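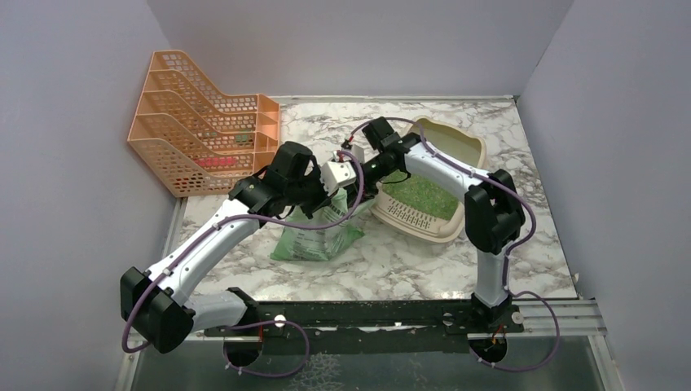

2 min read

Ticket: sprout tub staying soggy at one end
Opened 20/07/2021
Status: solved, leaving open for comments
Product: Celto growing tub, cream
Location: Wedavcombe kitchen, marble-pattern counter

Problem as first reported

The greens at the near end of the tub were going limp and smelled swampy by day 5. The far end was gorgeous. Same seed, same water, same tub! I love this little thing and eat from it daily, so I wanted to get to the bottom of it.

Setup

Cream tub with the wide rim, set at an angle on the counter. Slotted beige panel at the near end, green layer across the middle. The orange rack stays on the left against the wall and the bag stands between the two. There is a metal strip along the back of the counter, and I keep everything clear of it so I can wipe back there.

Tried so far

1. Less water. Went from 156 ml a day down to 100 ml. The smell got better, but the near end was still limp and now the far end looked thirsty. Back up to 156.

2. Different seed. Swapped the Reneck mix for plain cress. Wow, cress is fast. Same limp patch in the same place though, so the seed is off the hook and I have gone back to the mix.

3. Turned the tub end for end. This was the good one! The limp patch did not travel with the tub. It stayed on the side nearest the counter edge — so the counter was the thing to look at.

4. Put a level on the counter. It dips toward the front. You would never see it by eye with all that veining, but the bubble was clearly over. Water was running down and sitting under whichever end was lowest.

Fix

Folded a piece of Suominen dishcloth in four and slid it under the low end. Checked the level again, dead center. Also lifted the slotted panel and scrubbed the slots with an old toothbrush. A few were plugged with seed hulls, which can't have been helping the drainage.

Watered as normal and looked underneath after 30 minutes. Water spread evenly, no puddle. Next batch came up the same height from end to end and I was ridiculously pleased.

Still open

The dishcloth gets damp and will need swapping. I would like something rubber of the same thickness — if you have used furniture pads for this, please add a note with the size.

Also planning to try radish in September. If the seed is too small for the slots I'll log it as a separate ticket.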